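Volleck desk top, five months in

I bought the Volleck in February, when my old desk finally gave up and dumped a mug of tea into my printer. It's sold as a top only, so you supply your own legs. Mine sits on a pair of secondhand trestles I'd been storing in the garage, and it took me 17 minutes to get the lot set up, including the bit where I went looking for the drill.

First thing, the colour. I'd ordered the pale finish expecting it to come up yellow, because that's what happened with the Pruvost shelf I bought last year, and I'm happy to say it's a proper light beige. My neighbour Sylvain reckons it looks unfinished. Sylvain has a black glass dining table, so I'm taking that with a grain of salt!

What I really love is the grain. It's strong without being busy, all thin wavy lines running along the top, and then there's a darker band that dips and comes back up in a soft hump (I keep tracing it with my finger when I'm on hold to the bank). 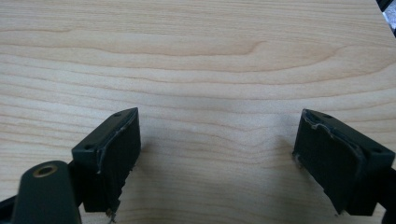

It's a matte finish too, and I'd pay extra for that alone. My study faces west and the old desk was unbearable from four o'clock on, glare straight in the eyes. I've had no trouble with this one, and a pen glides along nicely even on a single sheet of paper.

Now the grumbles. Delivery took 33 days, and the tracking page said "preparing" for most of them. The instructions are one folded sheet with a drawing that could be a desk or a bridge. And the underside had a rough patch near one corner that caught my good trousers - ten minutes with fine sandpaper fixed it, but I shouldn't have had to.

Rings are the other thing. Coffee wipes off if you're quick. Leave it overnight and you'll be scrubbing, so buy a coaster or six.

I did look at the Gandard as well, which is cheaper and comes with legs, but it felt flimsy in the shop and the drawer stuck. I'd go the Volleck again. Four stars, and I'd have given it the fifth if they'd answered my email about the sandpaper.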